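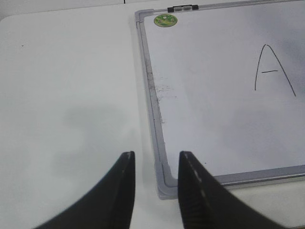 A whiteboard on a white tabletop.

Features > Local Business > High Street

September 3, 2024
By the Features Desk

The hardware shop in Kumcombe shut in April, and for most of the spring the windows were papered over. People who needed a hinge or a tin of paint drove the nine miles to Ashby. The shop had sold both since before the war, along with paraffin, rabbit wire and, for a few years in the 1980s, video recorders.

It reopened in July under the name Istine Stores. The couple who took on the lease had run a market stall in Ashby for 11 years, selling bread, cheese and eggs from farms along the valley. They had looked at two other premises before this one. The first was too damp and the second had no room for a delivery van at the back.

The building stands at the bottom of Stiline Lane, where the road narrows before the bridge. It began as a corn merchant's and the hoist beam is still in place under the gable. The new tenants kept the long counter and the wall of small drawers behind it, 136 in all. Some of the drawers still had screws in them. Those are now sold loose by weight from a tray near the till, at the same price the old shop charged.

Most of the ground floor is given over to food. Bread comes in at seven from a bakery in Ashby, and on market days it has usually gone by eleven. There is a cold counter for cheese and cooked meats, bought second-hand from a butcher who was retiring, and a shelf of jams and chutneys made in the village. The back room holds the things people asked for when the owners put a notice in the window: light bulbs, string, mousetraps, firelighters, fuses.

That notice drew 46 replies. Several people wanted a post office, which the shop cannot offer at present. One asked for a decent pair of scissors and has since bought them.

The parish has 837 people on its electoral roll, and the owners know that is a small number to live on. They are counting on walkers in summer and on the school run for the rest of the year. A coffee machine went in during August, with 2 tables by the front window, and takings in the first week were better than they had planned for. Winter will be harder to judge. The bridge floods most years, and when it does the lane is closed to anyone coming from the Ashby side.

The rent is fixed for three years. The flat upstairs, empty for a long time, needs a new ceiling before anyone can live in it, and the owners still travel in each morning — a drive that starts at half past five. They hope to move in before next summer.

The old sign has been taken down and cleaned. It hangs inside now, over the door to the back room.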